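Home Shows Interviews Tickets About

Keeping a dance band on the road: a talk with the leader of the Pridetti Swing Orchestra

November 2019

When I reached the leader of the Pridetti Swing Orchestra by phone, the band had just come home from a run of small theaters, and there was a trombone being practiced somewhere down the hall. "You'll have to forgive that," came the cheerful answer. "We've got a new arrangement and the low brass want to get even with me for writing it."

The orchestra plays dance music of the thirties and forties, and the library now stands at 959 charts, most of them copied out by hand. A good 300 came in one go from a retired bandleader in Brenitz, who had kept them in his garage and wanted them played again. 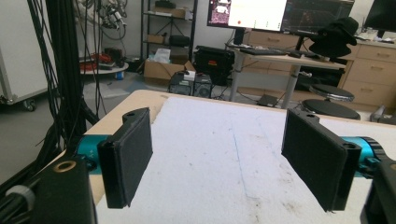

"I spent that whole May reading through them at the kitchen table," the leader told me, "and some had notes in the margins, you know, 'slower for the waltz crowd,' that kind of thing. You feel you're getting advice from someone who stood where you stand." Quite a few of those tunes have found their way into the current show, which opens with a medley and then lets the singers loose — two of them, trading verses and a fair amount of teasing.

I asked about favorite rooms. The old Tiedemann Theater in Stikton came up right away, with its 792 seats and a stage that slopes just enough to worry a drummer. "The sound is so kind in there. You can play a ballad at a whisper and the back row gets every word. And they dance in the aisles, which they aren't supposed to, and the ushers are awfully sweet about it!"
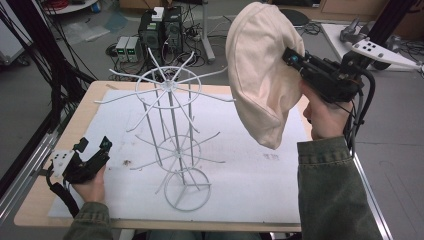 Smaller dates matter just as much. The band still plays a supper club for 50 people every spring, with a cut-down group of seven, and the leader wouldn't dream of giving it up. "People come over afterward and tell you what their parents danced to. I've picked up more requests that way than I could play in ten years, and I write every one of them down."

Next year brings a program of train songs, with a clarinet feature that is still being argued over. "He wants it faster," the leader said, as the trombone started up again. "I want it so people can dance to it. We'll see who gives in first."

Contact us | Copyright Pridetti Swing Orchestra | Back to top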